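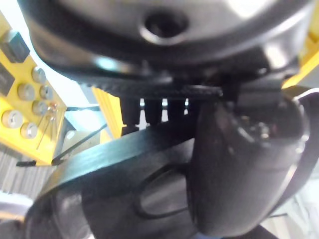 Tri et rangement des pièces, site de Gallgate - point d'avancement de février pour Elton. Le gros du mois est passé sur le rayonnage jaune et ce qu'on y pose. Petites pièces d'abord : les composants ronds argentés restent groupés sur le jaune, on les repère bien sur ce fond. Le reste suit, par famille. 228 pièces à la liste Kumsa, 100 triées à ce jour.

Côté coques noires : bac blanc au sol devant le rayonnage, carton brun avec. Tout passe par là avant la mise en rayon. Consigne redonnée à l'équipe, une coque à la fois, sinon rayures. Deux références manquantes, relance faite auprès de Trillville, pas de réponse encore.

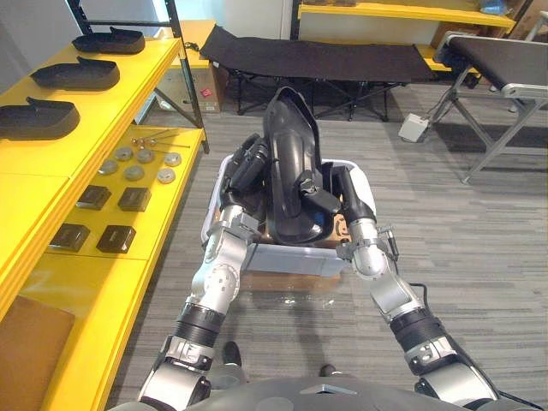

Faut-il un second bac ?
Pas avant la fin du premier lot, le passage entre le sol et les rayons serait trop étroit. On en reparle au prochain point.

Coques sur le plateau du haut, espacées pour qu'elles ne se touche pas. Petites pièces en dessous - pastilles grises, tiges métaliques au bout. Étiquettes des rayons à refaire, format trop petit.
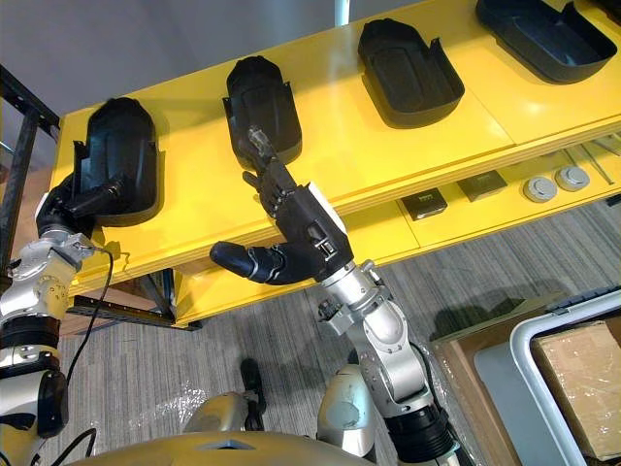 Budget et suite

Dépensé 56 % de l'enveloppe. Reste 43 références à étiqueter, plus l'inventaire à saisir. Demande : garder la salle jusqu'en avril. Tableau détaillé envoyé à part dès que Trillville répond.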